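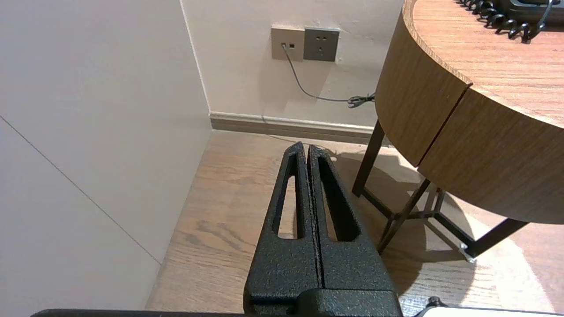 Fault 1207, or how a tool offset put the fingers into the floor

I have been putting off writing this one up because the cause is embarrassing. It belongs with the Slanina notes from March, so it goes here.

Setup first. The room at Likcombe is furnished as a hotel bedroom: bed, round side table, corded phone, wood-look floor. The job for the arm is tidying. It looks at the floor near the table and the bed, picks up what shouldn't be there, and leaves the furniture alone. The arm runs the Drukus controller, the two-finger gripper is the textured black set with the slots, and the wrist camera looks down past the fingertips.

What went wrong: on a slow approach to the floor beside the table, with the fingers closed, the arm kept going after it should have stopped. The fingertips touched the boards, the wrist loaded up, and the controller dropped into a protective stop with fault 1207. That code is the generic one for force over limit. I cleared it, backed off by hand, ran the same approach, and got the same stop in the same place. At 2 stops I quit and pulled the logs.

The log

Commanded height at the stop was well above the floor. The contact limit was set to 10 newtons and the force trace crossed it cleanly, so the safety side did its job. I want to be clear about that part, as the first message I got after mentioning this was "so the stop failed." The stop was fine. The arm believed it had room left and it did not.

A wrong floor height would explain that, and so would a wrong tool length. I checked the floor first, which cost me most of an afternoon. The plane fit was good. I refit it with the table legs masked, then again with the shadow area masked, and the answer barely moved. 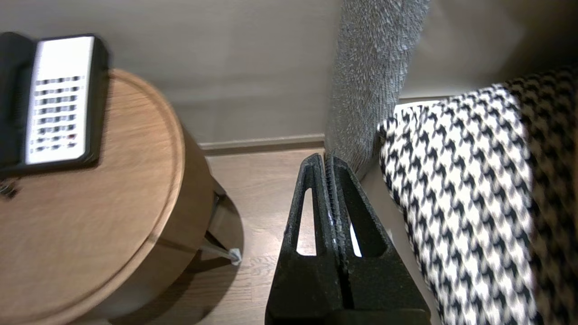
The tool length took a minute. The active tool entry said 170 mm from flange to fingertip. The entry was correct for the old fingers. The new ones are longer, and I had measured them, typed the number in, and saved it to the profile. The profile was not the one being loaded. Slanina keeps a copy of the tool table next to each task, and the task copy wins over the profile without a word in the log.

So every move since the finger swap had been running with a tip that was shorter in software than in life. Grasps on the tabletop had still worked, more or less, since the approach there ends on contact and not on a height. I had been blaming the slightly low grasps on the camera calibration. I had even redone the calibration.

Changes

The task copy of the tool table is gone. There is one table and it lives with the profile.

On startup the arm now does a touch-off against a fixed block and compares the result with the stored tip length. If they disagree by more than a small tolerance it refuses to run. Blažena Havlíček at Altthorpe suggested this a year ago and I said it would slow down startup. It does, a little.

Floor approaches have a separate speed cap for the last stretch, and the contact limit there is lower than the general one. I also log the active tool entry at the top of every run, with the file it came from.

Damage was limited to the finish on one fingertip and a small mark on a floorboard. The finger mounts are still square. I rechecked them after the touch-off routine was in, and the readings repeat.

Still open: the controller reports 1207 for floor contact and for a snagged cable alike, and I would like to tell them apart. The force direction should be enough for that. I have the traces from both stops and need a few from a cable pull to compare them with.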